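How Cloth Is Made

Cloth feels like one solid sheet. Look at it through a magnifying glass and you will see that it is made of many thin threads. Each thread is made of even thinner hairs called fibers.

Where fibers come from

Cotton fibers grow around the seeds of the cotton plant. Wool comes from sheep. Linen comes from the stem of a plant called flax. Polyester and nylon are made in factories from chemicals, most of which come from oil.

A single cotton fiber is weak. You can snap it with your fingers. To make it useful, it has to be joined to others.

From fiber to thread

Joining fibers is called spinning. The fibers are combed so that they point the same way, then pulled out into a thin strand and twisted. The twist presses the fibers against each other, and friction stops them from sliding apart. More twist makes a stronger thread, up to a point – too much twist makes the thread curl up on itself.

Woven cloth

Weaving uses two sets of threads. The warp threads are stretched tight on a machine called a loom. The weft thread goes across them, over one and under the next. On the way back it does the opposite. This pattern is called plain weave. Bed sheets are often made this way.

Woven cloth does not stretch much along its threads. Pull it from corner to corner and it stretches more, as the small squares between the threads lean over into diamond shapes.

Why cloth bends

A thread is thin, so it bends easily. The threads in a cloth can also shift a little where they cross. This is why cloth can be folded, bunched up or hung over an edge, and why it rarely falls into the same shape twice. 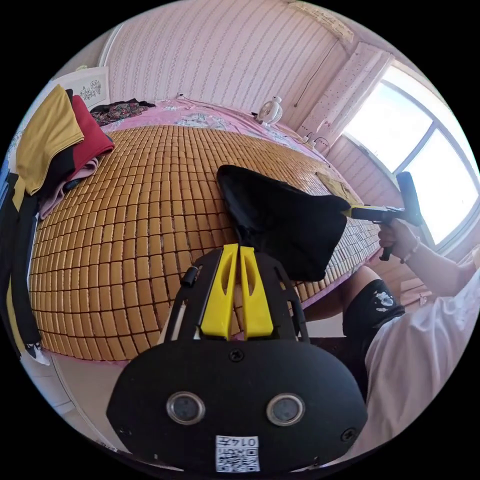

Knitted cloth

Knitting makes cloth from loops. Each row of loops is pulled through the row before it. When you pull on knitted cloth, the loops change shape and the cloth gets longer or wider. T-shirts and socks are usually knitted.

Try it yourself

Cut 11 strips of paper, all the same width. Lay six side by side and tape down their top ends. These are the warp. Weave the other five across, over and under, and push each one up against the last. Then pull gently on two opposite corners and watch the gaps between the strips.

Words to know

Fiber: a very thin hair of material.
Warp: the threads held tight on a loom.
Weft: the thread that goes across the warp.

Text by Kobina Aryee. Checked by Kwaku Akolgo.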